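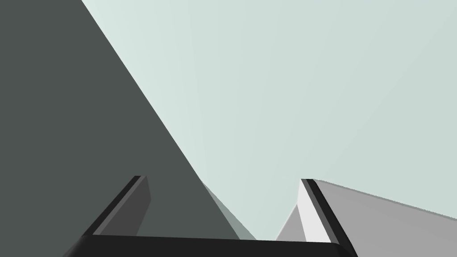 When I rang the woman who has run the preserving classes at the Enora hall for the past nine years, she asked if I'd mind waiting while she turned the plums down. I could hear the lid go on, then a chair being dragged over, and after that we talked for most of the afternoon.

She grew up outside Mangundap, the youngest in a house where jam was made whether or not anyone felt like it. "Mum had a book with every batch written in it," she told me. "Fruit, sugar, who got a jar. I've still got it, and the apricot pages are so sticky you have to peel them apart." She moved to Rovmont for work, spent years in a pay office, and says she barely cooked at all until a neighbour left a bucket of quinces at the door.

Those quinces became a habit, and the habit became a class. Last season she and her students filled 489 jars, most of them marmalade, and she remembers the cloudy ones best. "I was that cross with myself – I'd squeezed the bag, and you must never squeeze the bag!" 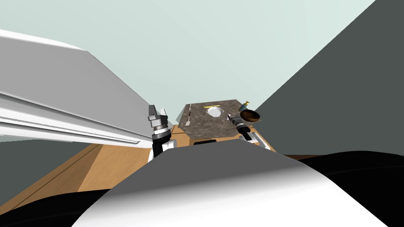
A kitchen with a stone-topped island.

I asked what beginners get wrong, and she laughed for quite a while. They choose a pot that's too small, mostly, and they wander off. She likes to work in batches of two kilos, even when the tree is groaning, and she tests for a set on a cold saucer the way her mother did. She has owned a thermometer for years and couldn't tell me which drawer it was in.
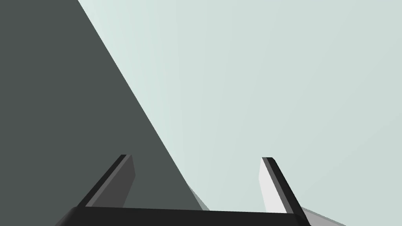 Her views on sugar are firmer still. People come along hoping to halve it, and she lets them, provided they keep the jars in the fridge and eat them soon. "It's lovely stuff, low-sugar jam, but it won't sit in the cupboard till Christmas and I'm not going to tell you it will."

The next round of classes starts in September, with citrus first and a night on pickled onions if enough people ask. She's hoping for cumquats from the tree behind the hall, which had a poor year, and she'd be glad of any clean jars with lids that fit.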